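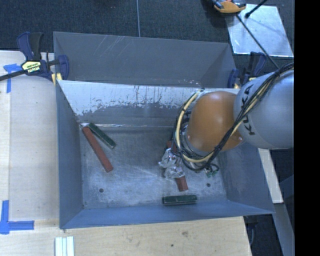
The KUKA over the clamped bin, red and green blocks in the bottom and foil around one of the reds.

Workshop tips: trying out grippers without losing your mind

Posted 28/07/2025

I've spent a good chunk of this summer swapping grippers on and off the arm at our shop in Filham, and I keep getting the same questions by email, so I'm putting my notes in one place. Most of it is bench stuff that would work for any arm, big or small.

Clamp the bin. Please! I ran my first comparison with the bin just sitting on the boards, and by the end of the afternoon it had wandered almost 3 inches. Every miss I'd blamed on the gripper was really me chasing a moving target. A clamp at each rear corner does the job (put a pad under the jaw so it doesn't slip on the metal).

Tape your corners. Blue painter's tape, a strip each way, right on the wood. If you have to pull everything apart to get at a bolt you can put it back where it was in a minute or so. It peels off clean if you don't leave it on until October like I did last year.

Use dull, boring blocks to start with, all in a couple of colors. Once a gripper can handle those, wrap kitchen foil around the middle of one block and leave the edges ragged. The shine bothers some cameras, and the loose bits bother some fingers, so you get two tests for the price of one piece of foil. Angharad Gethin put me on to this and I've been stealing from her kitchen drawer ever since.

Don't throw out a beat-up metal bin, either. Scratches and shiny streaks are what a camera will meet in a real shop. I tried the Rullden camera over a nice matte plastic tub first and thought it was wonderful, then moved it over bare sheet metal and had to redo all my exposure settings. I'd start with the ugly bin next time.

Now cables. I'm not the person to lecture anybody on tidy cables, but do check the loop with the arm all the way down in the bin and the wrist turned as far as it'll go. Plenty of slack up high, ties snug but not strangling anything, and tuck up the spare connectors before a long run. Ifor Jenkins tapes his loose ends back on themselves and I keep meaning to copy him.

As for the grippers, I gave each one 20 tries per layout and wrote down every drop. The Furnival two-finger was my favorite for blocks leaning against each other, mostly thanks to skinny fingertips that can get down into the V. The Kament has a much stronger grip but it's chunky, and it kept bumping the near wall before it got to anything lying close to it. If your parts sit out in the open, the Kament is great. For a deep bin I'd take the Furnival and slow it down a little.

One last thing, write the gripper name at the top of every page of your notebook. I have a lovely page of numbers from June with no name on it and neither Yae Kobori nor I can say which one it was.

Next time I'll get into fingertip pads, and the cheap rubber ones Tegwen Trevor has been cutting out of old mats.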